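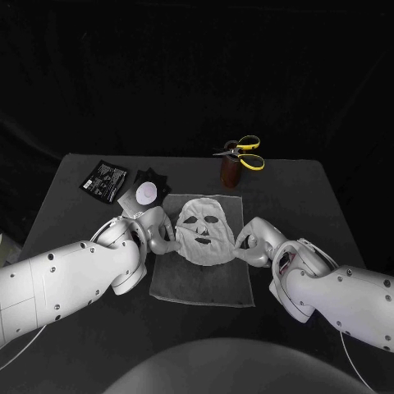

One towel, one table: setting up for small jobs

Most small jobs at home are done on whatever surface happens to be free. A sheet mask is unfolded on the edge of the bath, a pouch is cut open on the worktop, a circuit board is trimmed on the desk between a mug and a keyboard. The work itself takes a few minutes. Finding a dropped offcut, or wiping up what ran off the mask, often takes longer.

A plain grey towel laid flat on a dark table deals with most of this. The pile stops light parts from rolling, the cloth takes up drips, and the edges mark out a working area that everything else can be kept out of. A rectangular towel of hand size is enough. Anything larger tends to hang over the table edge and gets pulled when a sleeve catches it.

Choosing the cloth

Colour matters more than thickness. A white item is easy to see on mid or dark grey, and so is bare metal. Black packaging is harder, though a glossy surface will usually catch enough light to stand out. Patterned towels should be avoided for anything with small parts.

The Laxdal hand towel used for comparison in this feature weighs 213 grams, which is heavy enough to lie flat without clips. The lighter Woneo cloth needed smoothing after each job. Both shed lint for the first few washes, and neither should be used near electronics until that has stopped.
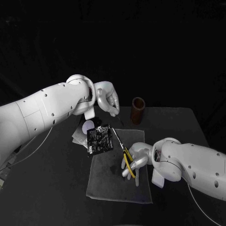
Circuit boards need the most care. A towel protects the underside from scratches and keeps the board from sliding, but cloth can carry a static charge, and a board with exposed components is better placed on an anti-static mat laid over the towel. The power must be disconnected and any battery taken out first. Leads should be trimmed with the tips of the blades, with the offcut held or pointed down into the cloth. Household scissors will cut thin wire, at some cost to the edge. Side cutters are the better tool and leave a shorter stub.

Scissors with bright handles have a practical advantage on a dark table, as they are found at once when put down. The Clovex pair kept with our kit has been sharpened 2 times since June and is now reserved for paper and film.

Wiping down

The towel will mark. Serum, flux and cleaning fluid all leave darker patches, and some of these remain after washing. Marks do not affect the use of the cloth, but a towel that has been under electronics should not go back to skincare.

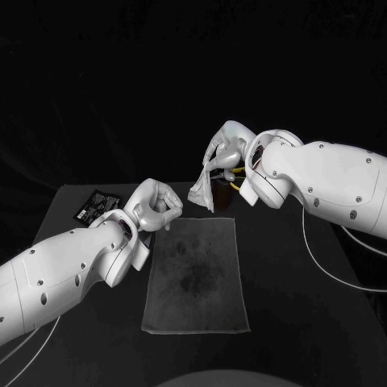
A second cloth, kept for wiping, saves the first from being lifted and used for everything. It should be soft, lint-free and slightly damp for the table, dry for tools. Work from the back edge towards the front, fold the cloth to a clean face after each pass, and finish with the area under the towel. Wash both at 60 degrees, without fabric softener, which reduces the amount of liquid the pile will hold.

Opening pouches

Foil and plastic pouches slide easily on a bare table, particularly when they are nearly empty. On a towel they stay where they are put. Press the pouch flat with one finger, well away from the line of the cut, and move the contents to the far end before the blades go in.
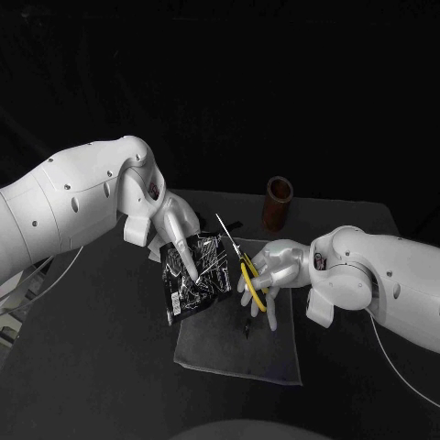
Cut parallel to the seal and close to it, so that enough material remains to fold over. Any label with a batch number or barcode should be left whole in case the item has to be returned. Small strips of plastic can be left on the cloth and shaken into the bin at the end.

Storage

The full kit takes up little room: two towels, a wiping cloth, scissors, side cutters and the mat. Ours is kept in a Plirnton drawer box 11 centimetres deep, with the towels folded in 4 and the tools on top. Tools should be dry before the lid goes on.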